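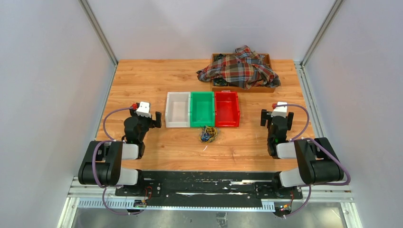 Mindel wrote in to say the bins were the best money spent on the whole laundry room, and asked why the first version of this review gave them so little space. Fair enough. I've used the Girurley stacking bins for longer now, so they get more room this time.

I bought the set of 3 in August for $40, mainly for the shelf over the dryer. They hold socks, rags and the odds and ends that come out of pockets. The rim is rolled over and doesn't dig into your fingers when the bin is full. The floor is flat, with no ridges to catch lint. I wipe them out with a damp cloth once a month and they still look fine.

Stacking is where they lose a point. Two high is steady. Three high leans forward on my shelf, and the top one came down when the washer was spinning. The instructions say you can go six high. I wouldn't.
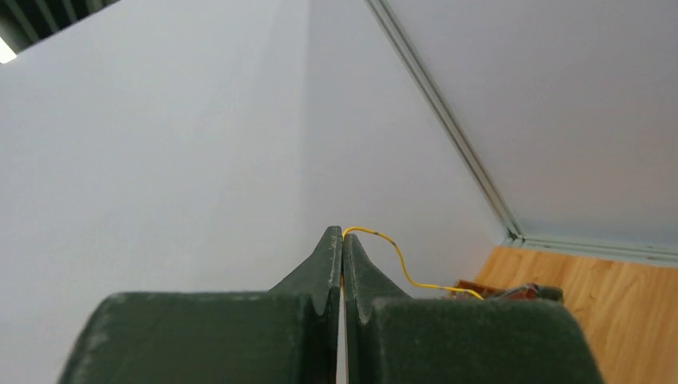 Yellow wire, held at the tip.

The label holders are sold separately by the same company. They clip over the front edge and take a card the size of a business card cut in half. Two of mine fit tight and one slides. A dab of hot glue fixed that. If you plan to label with a marker, test it first, as mine rubbed off the plastic in a week.

I also looked at the Iswood version, a slatted crate at nearly twice the price. It looks better on an open shelf and it does stack straight. Small things fall through the slats, though, and you can't wipe it out in one go. For sweaters I would buy the Iswood. For socks and clothespins, no.
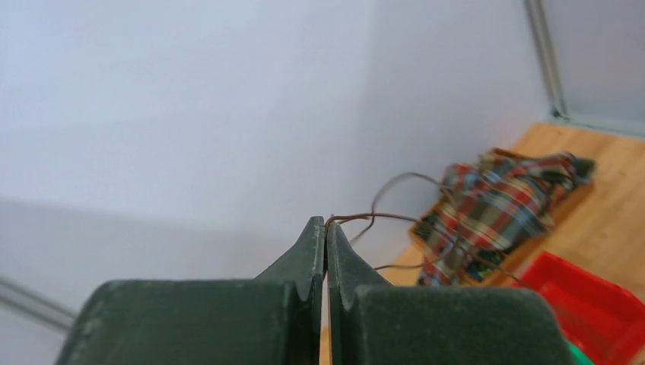 Page last changed: August, 6:40 p.m.

Shipping took six days. The box had a dent in one corner but the bins were nested inside each other and came through without a crack. The store page had 1,236 reviews when I ordered, and plenty of the low ones were about lids. There are no lids. The listing says so near the bottom, in small type.

Would I buy them again? Yes, for a low shelf or a closet floor. I'd skip the label holders and use tape.

Score: 4 out of 5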